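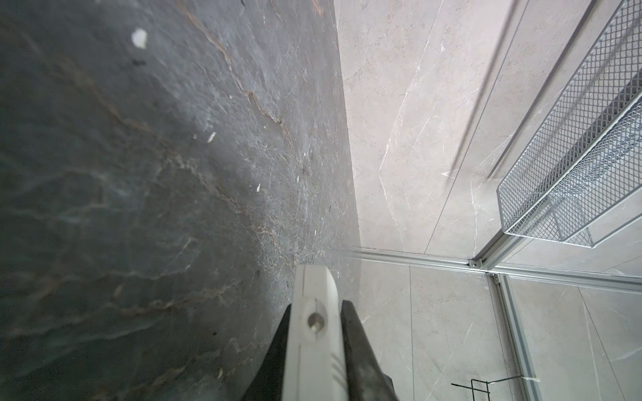

4. Setting Up an Award Record

This section covers the creation of an annual service award in the Parard membership register and the entry of its recipients. It applies to congregations, diaconal communities and regional bodies that hold a full license. Offices using the read-only edition can view award records but cannot create them.

4.1 Before you start

You need the Records Editor role. The recipient must already have a member file. If the recipient belongs to another body, request a linked file first (see section 3.6). Linked files are refreshed overnight and may not be available until the next morning.

4.2 Creating the award

1. Open Community > Awards and select New Award.
2. Enter the full name of the award as it should appear on certificates. The field holds up to 70 characters, including spaces.
3. Enter the granting body. Do not abbreviate.
4. Under Cycle, choose Annual, Biennial or As Needed.
5. Set the nomination closing month. The default is February.
6. Select Save as Draft.

Note: A draft award is visible only to editors. It does not appear in the nomination form until step 4 of section 4.3 is complete.

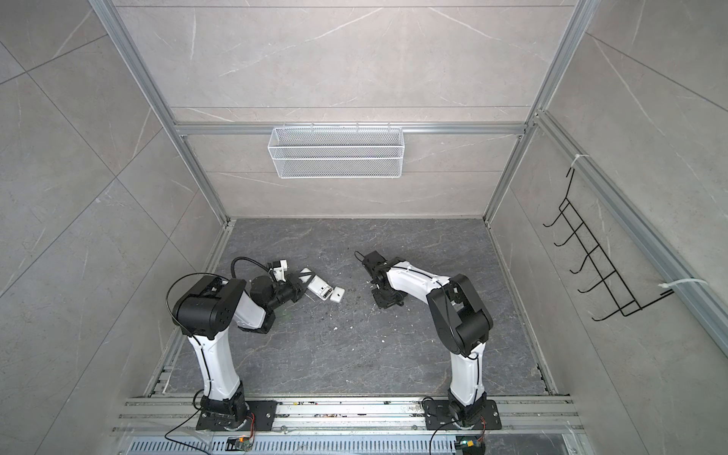 4.3 Naming approvers

1. Open the draft award and select the Approvers tab.
2. Add 2 approvers. Both must hold active member files.
3. Check that neither approver is listed as a nominee in the current cycle. The register does not check this.
4. Select Publish.

Caution: The award name is locked on publication. To correct a spelling error after this point, close the award and create a new one. Nominations already received are not carried over.

4.4 Entering a recipient

1. Open the published award and select Add Recipient.
2. Search by family name. Hyphenated given names must be typed with the hyphen – a search for "Ha neul Baek" will not find Ha-neul Baek.
3. Enter the place of presentation and the name of the presenter. If the presenter has no member file, select Guest and type the name in full.
4. Paste the citation. Line breaks are kept; italics are removed.
5. Select Confirm.

The entry now appears in the recipient's service history and in the public list, if the public list is turned on. For a gathering held over several days, record the day of the presentation itself. An award given on the Saturday of a weekend meeting is entered under Saturday.

4.5 Joint recipients

Enter each person separately, then select Link as Joint on either record. The certificate prints both names in alphabetical order by family name. To change the order, use Certificate > Name Order before printing.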